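How to move your data to a new smartwatch without losing your history

Switching watches is easy enough. Keeping your sleep, step and heart rate records takes a little more care. These steps were done on a Vanis watch paired with an Android phone, moving to the newer Swai model. Menu names may differ slightly on yours.

Before you start

Charge both watches to at least 35 percent and put the phone on Wi-Fi. Open the companion app on the phone and pull down on the home screen to force a sync. Wait until the spinning icon stops. A long history can take several minutes.
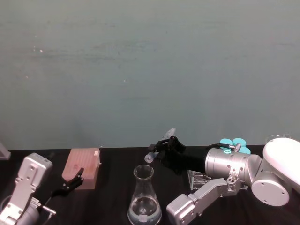 Two robot arms at a black table.

Step 1. Make a backup

In the app, go to Profile, then Data, then Back Up Now. Leave the screen on until you see the green check mark. My backup came to 136 MB, most of it from recorded runs. If the app says the backup is incomplete, sync again and repeat this step.

Step 2. Unpair the old watch

Unpair from the app, not from the phone's Bluetooth menu. Go to Devices, tap the watch and choose Remove. The watch will erase itself and restart – this is normal, and your records stay in the backup.

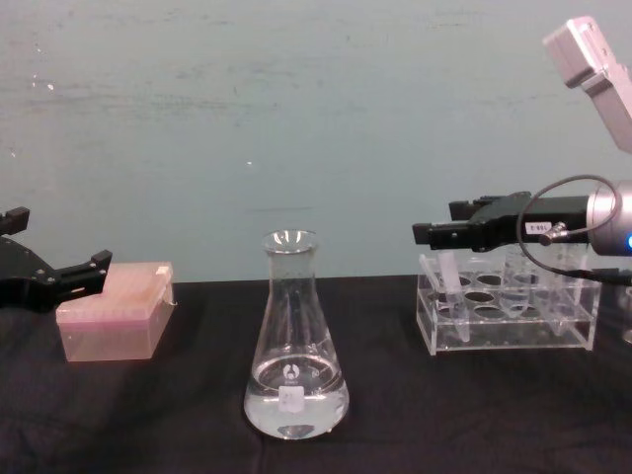
Tumaini Barasa wrote in to say that payment cards should come off first. On an older watch the card stayed listed with the bank after the reset, and it took a phone call to clear it. I have since added that to my own routine: open Wallet on the watch and delete each card before you tap Remove.

Step 3. Pair the new watch

Turn on the new watch and hold it near the phone. Confirm the code on both screens. When the app asks whether to set up as new or restore, choose Restore and pick the latest backup.

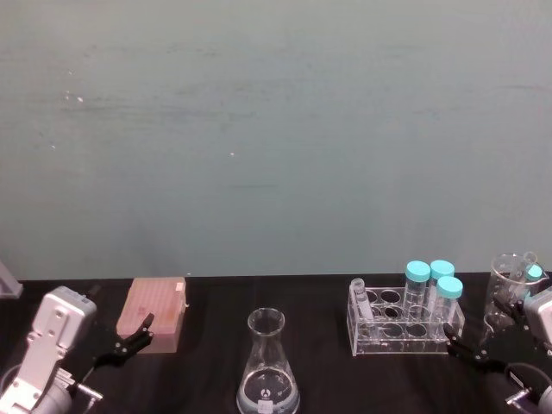
Can I keep using the old watch as a spare?
Only one watch at a time can record to the same profile. You can pair the old one again later, but the app will switch tracking over to it.

Step 4. Check the results

Open the Sleep tab and scroll back at least 90 days. Then look at your step totals. Mine showed zero for the first hour and then filled in on their own.
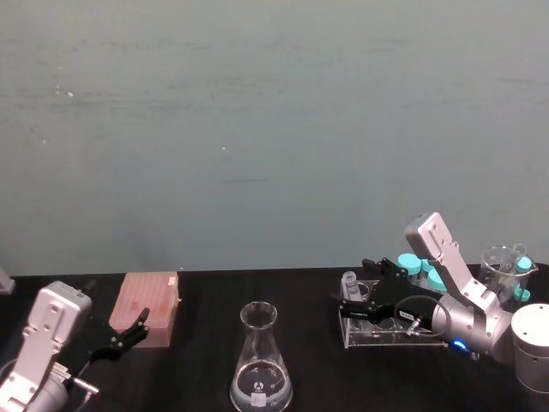
If there are still gaps the next morning, go back to Data and tap Rebuild History. Alarms and watch faces are not part of the backup, so set those up again by hand.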